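**Stillik Yellow Bench Bins – for loose wire, leads and offcuts**

Item 374 (single bin)
Item 862 (set of two)
Sold by Marchuk Workshop Supply, Fillesville

A yellow plastic bin for the back of the workbench. It is made for people who work with hookup wire, jumper leads and short lengths of cable and who want somewhere to put them between jobs. The top is open, so you can drop a handful of wire in without stopping to move anything else. We have sold these bins from the Fillesville store for years and use them on our own repair bench.

Most of the people who buy them are fixing small electronics, building model railroads or wiring control boxes. They also go to school workshops, where a class can leave a lot of wire on the tables in one afternoon. Wire is awkward to store. Put it in a drawer and it knots. Hang it on hooks and it looks fine until you have more lengths than hooks. A bin is a plain answer for the pieces you use all the time, the ones too long to throw out and too short to go back on the spool. 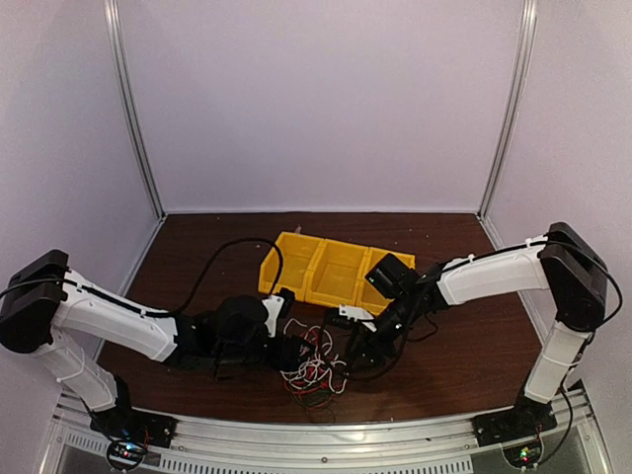 Yellow was the first color we stocked, and it is the one we kept. Red and black wire is what most people have the most of, and both are easy to see against it. A dark bin on a dark bench tends to hide whatever is lying at the bottom. We tried a gray version some years ago and it did not sell, apart from one school that wanted it to match the cabinets.

## Where to put it

Toward the back of the bench works best for most people. You keep the front clear for the job and can still reach the bin from a chair. If your bench stands against a wall or inside an enclosure, leave enough room behind the bin to get a hand in, or you will lose small pieces back there and have to move everything to get them out.

Keep the bin away from soldering irons, hot air tools and glue guns. It is plastic and will mark or soften if a hot tip rests on it. We get a few of these every year and they are not covered by the guarantee.

The bin is light. An empty one will slide if you pull a long lead out of it quickly. If that bothers you, two strips of double-sided tape underneath will hold it on a smooth wood top. Wipe the top down first. On an oiled or waxed surface tape doesn't stick well, and a thin rubber drawer liner does a better job.

## Clearing a tangle into the bin

Hanna Lysenko runs our repair bench and clears it the same way at the end of each shift. New customers often ask about it, so her method is written out here.

1. Unplug anything that is still connected, at both ends. Do not pull on a wire to find out where it goes.
2. Lift the whole tangle and shake it gently over the bench. The loose pieces drop out and can go straight in the bin.
3. Find one free end in what is left and work it back toward the middle. Don't pull it tight. A loose tangle comes apart much faster than a tight one.
4. As each wire comes free, lay it flat to one side. Sort by color if you need to, or just by length.
5. Fold the long ones in half and in half again, with a twist of scrap wire or a reusable tie around the middle.
6. Put the folded ones in first and the short ones on top.
7. Throw out anything with a nick in the insulation or a broken strand at the end.

Hanna skips step four when the wires are all going to the same job. Lev Bilyk, who shares the bench, sorts everything and takes twice as long. Both get the bench clear, and we have stopped trying to settle it.
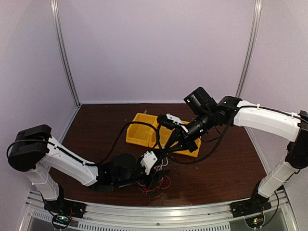

## One bin or two

The single (item 374) is enough for a home bench. If you work with more than one kind of wire, get the set (item 862). The bins in the set are the same as the single, so you can start with one and buy another later. The usual ways to split them:

- Solid wire in one, stranded in the other
- Power leads in one, signal wires in the other
- Good wire in one, scrap for recycling in the other

The last is the most common with our trade customers. Keep the scrap bin on the side you strip wire from, so the ends don't have to cross the job. Empty it before it gets full. Short strands get everywhere and are bad news on a live circuit board.

## Cleaning

Warm water and dish soap. Dry the bin fully before you put wire back in it. Rosin flux can be wiped off with rubbing alcohol on a rag – try it on the underside first. Do not use acetone, and do not put the bin in a dishwasher. Marker comes off most of the time, though some brands leave a shadow.

## What it isn't for

It isn't an anti-static bin. Bare circuit boards, chips and memory should stay in their own bags. It isn't meant for heavy hardware either. A bin filled with bolts or steel fittings will bow if you carry it by one end. We sell steel trays for that, and they are on the shelf next to these in the store.

It has no lid and we do not stock one. People do ask. If dust is a problem, a cotton shop cloth over the top keeps most of it out.

## Customer notes

"Bought the set for the bench in my garage. I wish they were a little deeper, but I can see what's in them, and that was the problem with my old toolbox." – Maksym Romaniuk, Wotatside

"We ordered ten for the electronics room. One came with a rough edge and they sent another the same week. The students do use them, if you remind them." – Covadonga Soler

"Fine. It's a bin. The tape tip was useful." – Oleksandra Antoniuk

## Ordering and returns

Both items are kept in stock in Fillesville and at the Wotatside counter. Orders of 20 bins or more are packed in cartons and ship from the warehouse, so please allow a few extra days. Smaller orders go out by regular parcel.

Unused bins can be returned within 30 days with the receipt. Bins that arrive cracked or with a rough edge will be replaced, and you don't need to send the old one back. A photo of the damage and your order number is enough.

For school or trade accounts, ask for Lev at the Fillesville counter. Please have the item number ready, as we carry other Stillik bins in similar sizes.

Page updated January 2023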